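**October 2020, small cabinet, drawer fit**

Cabinet from the Pevanau batch, olive drawer, lighter body. Runners cleaned and waxed, then 100 open and close cycles. Three binds, all in the last third of travel. Contents kept to a sticky note so that load isn't a factor.
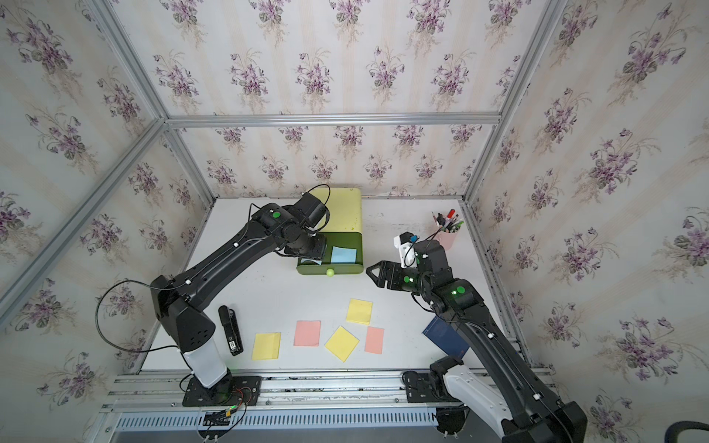

Binding is worse when the pull is off centre. Shimmed the left runner with Canport tape and repeated: 97 clean out of 100. Good enough for paper and small items. Back panel still to be squared.
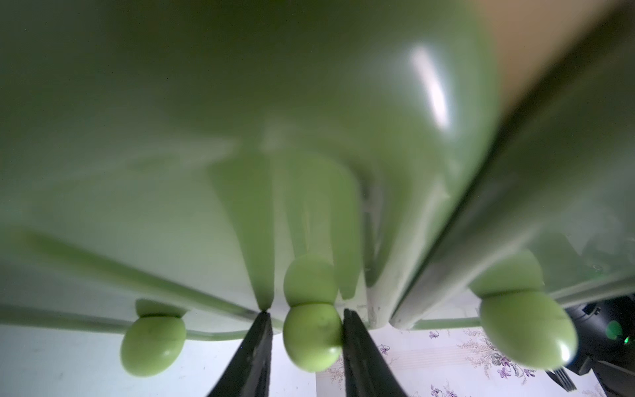 Surface finish comes next. Wonow polish is too glossy for my liking and shows every mark. The green plastic already throws a hard highlight on its curved part, and one of the rounded knobs has a faint dark mark like a scratch. Try 500 grit on an offcut first.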